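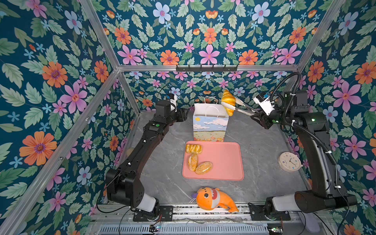

Three breads on a pink tray, with a croissant held in tongs near a paper bag.

Rekus Kids > Food > How Things Work

Why Bakeries Use Tongs and Paper Bags
By Pascal Kramer
July

A bakery sells many foods that have no wrapper. Each one has to travel from a shelf or tray to a bag without being crushed, dropped or touched by a lot of hands. Two simple tools do most of this work: tongs and the paper bag.

How tongs work

Tongs are a pair of levers. A lever is a stiff bar that turns around a fixed point, called a fulcrum. On most bakery tongs, the fulcrum is the bend at the top, where the two arms meet. You squeeze in the middle, and the tips close at the far end.

The tips move farther than your fingers do. They also press with less force than your fingers put in. Engineers call this a third-class lever. Tweezers are another one.

Less force is useful with bread. A croissant is made from thin sheets of dough with butter between them. When it bakes, water in the dough and butter turns to steam and pushes the sheets apart. The result is mostly air and thin, crisp walls. A hard pinch breaks the walls, and they do not spring back.

A soft bun behaves differently. Its inside is a sponge of small bubbles with stretchy sides. It can be pressed a little and will partly recover. A sugar coating can still rub off, so the tongs should hold the sides and slide as little as possible.

A braid is made by crossing strands of dough before baking. The places where strands cross are thick, and the ends are often thin. It is best gripped near the middle.

How a paper bag works

Paper is a mat of tiny plant fibers pressed together. Plain paper lets some water vapor pass through it. Fresh bread gives off vapor as it cools. In a sealed plastic bag the vapor stays inside and the crust turns soft. In a paper bag some of it escapes, and the crust stays crisp longer. The bread also dries out sooner, so paper is best for bread that will be eaten the same day.

Many bags have handles of twisted paper. A flat strip of paper tears easily. Twisting it packs the fibers close together and makes a cord that is much harder to pull apart.

Packing order

1. Stand the bag up and open it fully.
2. Put heavy, firm items in first.
3. Lower each item with the tongs. Let go near the bottom of the bag.
4. Put croissants and other flaky items on top.

Words to know

Fulcrum: the point a lever turns around.
Vapor: water in the form of a gas.
Fiber: a long, thin thread of material.

Get the Rekus Kids newsletter every Thursday. Ask a parent or guardian to sign up.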